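Golent Releases Version 2 of Its Tabletop Planning Software

Update adds open-vocabulary object search, faster replanning and a new log viewer for small labs

WENHOLM - Golent, a developer of planning and perception software for robot arms, announced in October the general release of Etim 2, the second major version of its tabletop manipulation package. The release is available now to all current license holders and as a new download for labs and integrators.

Etim takes a written instruction and a camera view and turns them into a sequence of grasps and placements. Version 2 replaces the fixed object list used in the first release. Users of the earlier software had to register each item before the planner would consider it. In Etim 2, an operator can type "small brown cup" or "tissue box" and the perception module will search for a match, return a mask and a confidence score, and pass both to the planner.

If two objects score close together, the planner stops and asks which one is meant. The threshold for that question can be set per task. It ships at 75 percent.

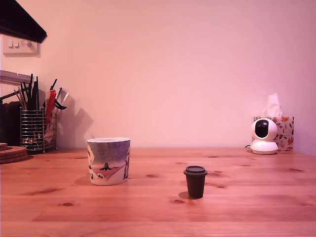 By the Etim product team, Golent
Software release and documentation

Development of the new version centered on ordinary household and desk items. A table with a painted ceramic cup, a much smaller lidded cup, a wire-mesh pen holder and a tissue box gives a perception system several different problems. The two cups answer to the same word but differ in height and shape. The pen holder is made of closely spaced metal rings with its contents partly visible through them, and the pens fan out well past its rim. A tissue standing up from its box has no fixed outline. Soft shadows on a plain wall can repeat the shape of the object in front of them, and the first version of Etim sometimes returned those shadows as separate items.

The new segmentation model was tuned on 1345 tabletop arrangements prepared at the company's Clelden site. Golent said false detections caused by shadows dropped by 60 percent against the first release on its internal test set. Results on customer hardware will vary with lighting and camera placement.

Planning has also changed. Etim 2 keeps a short list of alternate grasps for each object and checks them again when the camera view updates, so a moved item no longer sends the arm back to its home position. Median replanning time in company tests was 70 milliseconds on the recommended workstation. Objects that sit in front of one another, such as a device placed against a box, are now planned as a pair, and the software works out which should be moved first.

Cables are handled as keep-out areas by default. The planner will route around a thin cable lying on a table but will not try to pick it up. Cable handling is under development and is not part of this release.

A new log viewer records every instruction, mask, plan and gripper command on one timeline. Operators can step back through a failed run, change a setting and replay the plan in simulation before trying it again on the arm. Logs can be exported as plain text or in the open format used by the first version.

Existing configuration files will load in Etim 2 without changes, with one exception - custom object lists are converted to text labels on first launch, and users should review the labels before running a task. A backup of the original list is saved in the same folder.

Etim 2 runs on Linux. Academic licenses remain free for teaching use. Commercial license holders with a current support plan receive the update at no added cost, and support for the first version will continue through the end of the current plan year.

About Golent

Golent develops planning and perception software for robot arms used in research, teaching and light assembly. The company is based in Wenholm and runs a test site in Clelden.

Press inquiries may be sent to the Golent press office in Wenholm. Release notes and installation guides are included with the download.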